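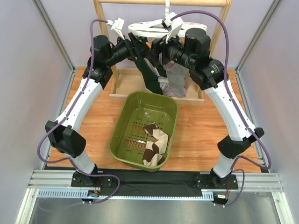
Wood tabletop, purple cables.

From: Girish Kushwaha
To: Tastollow household list
Date: December 13, 2023
Subject: Re: [tastollow] drying clothes indoors, again

On the subject of winter laundry, M. wrote:

> I have had it with the dryer. It eats quarters and returns everything
> warm and damp, like a hug from a stranger. Has anyone on the list
> managed to dry a full load in an apartment in winter without the
> windows running? I am on the 2nd floor, north side, one radiator. My
> sister says buy a dehumidifier. My sister also says to buy a boat.

Your sister is right about one of those.

I gave up the dryer in September, when it was 80 degrees out and I could have dried a mattress on the fire escape. Then it got cold. By Thanksgiving the bedroom window had its own weather and my jeans were on day three.

What got me out of it was a second spin. Run the load, then run spin again by itself, on the highest setting your machine will admit to. Mine is an old Savolainen that walks across the floor when it does this, so I stand there and lean on it like a man waiting for a bus. Jeans went from three days to a day and a half.

After that it's spacing. The rack in the catalog is always shown with six tea towels on it, and we all buy it and hang 44 things. Leave a hand's width between shirts. Hang pants by the cuffs. Sweaters go flat on a towel, and yes, they will take over the table, and you will eat standing up.

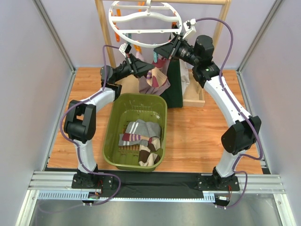

Socks in the olive-green basket.

Socks I do last. They fit in the gaps, and they are the one thing in the load that no guest will ever ask about. Clip them by the toe if you care about the elastic. I clip them by whatever I grab first.

As for the dehumidifier, I have the small Ivetti. It cost me $100 used and it sounds like a refrigerator with a grievance. I shut it in the bathroom with the rack overnight and pour out the bucket in the morning, and the windows are clear. Before that I tried the Pedusero crystals, the kind you hang in a closet. They collected a spoonful of water and then leaked it onto my good shoes.

Two things I'd skip: draping wet clothes right on the radiator (stiff, and mine left a rust stripe on a pillowcase), and opening the window "just a crack" all day, unless you enjoy heating the alley.

If anyone near the north side wants to hear the Ivetti before buying one, come by after supper. Bring a towel, there's room on the rack -- well, there isn't, but bring it.

Girish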